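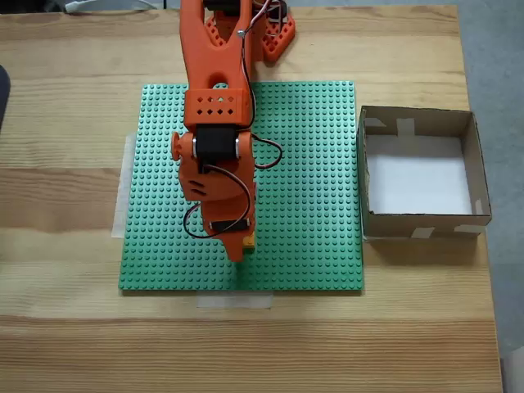
Play Table Check - Brick Corner, Brunley branch
Filled in by: Ngọc Quan
Month: May

Hi all, my turn with the checklist again! I did this one before we opened, with a coffee in one hand, so forgive the handwriting on the paper copy.

1. Tabletop: clean, no splinters or sharp corners
OK. I ran my palm over the whole wooden top and along the underside too (found gum, removed gum). Someone has been pressing hard with a ballpoint near the window end, but it's only ink.

2. Table legs and bolts
Needs attention. The back left leg wobbles if you lean on it, and kids do lean on it. I tightened the bolt by hand and it's better - but please get the proper wrench on it this week.

3. Baseplates: flat, no cracks, no broken studs
OK. The big green one is still my favorite and still in good shape. I bent each corner up a little and listened for cracking. Nothing! The old gray one from the Merkton box has a split along one side, so I've pulled it and put it in the repair drawer.

4. Bricks: no chewed, chipped or sticky pieces
Mostly OK. I went through the tub and tossed 5 that had teeth marks. The rest went in the mesh bag for a wash, and they need to be bone dry before they go back in.

5. Small parts kept away from the under-threes
Not OK. The latch on the Vik cabinet doesn't catch unless you push it twice, and I found it hanging open when I came in. I've moved the little pieces to the top shelf for now. New latch is on order, reference 526.

6. Floor clear, rug lying flat
OK now. The rug had a curled edge, so I put fresh tape down. I also swept under the table and got a whole handful of bricks, plus a hair clip if anyone's missing one.

7. Brick tub weight and handles
The Bustance tub is getting silly. There are well over 200 bricks in there and I felt it in my back. Can we split it into two smaller ones?

Still open: items 2, 5 and 7. Initial next to each one when it's done, please - N.Q.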